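Why does popcorn pop?

I love popcorn, and I love the noise it makes even more! Each kernel has a tiny drop of water locked inside a hard shell. Heat it up and the water wants to turn into steam, but it can't get out. 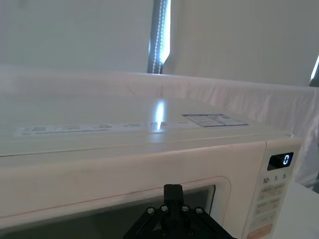

How hot does a kernel have to get? Nearly 200 degrees Celsius, and then the shell gives up — bang! The soft starch inside puffs out and cools into a white, crunchy cloud.

Some kernels never pop. They may have a crack in the shell, so the steam sneaks away, or they've dried out in the cupboard. I keep mine in a jar with a tight lid. Always ask a grown-up before you make any, and let them open the bag, as steam burns.
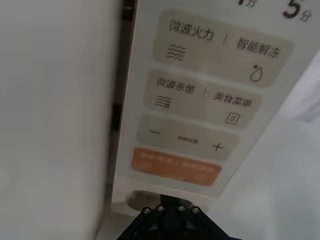 Goria wrote in to say that the best bit is listening for the pops to slow down, and that two seconds between pops means it's time to stop.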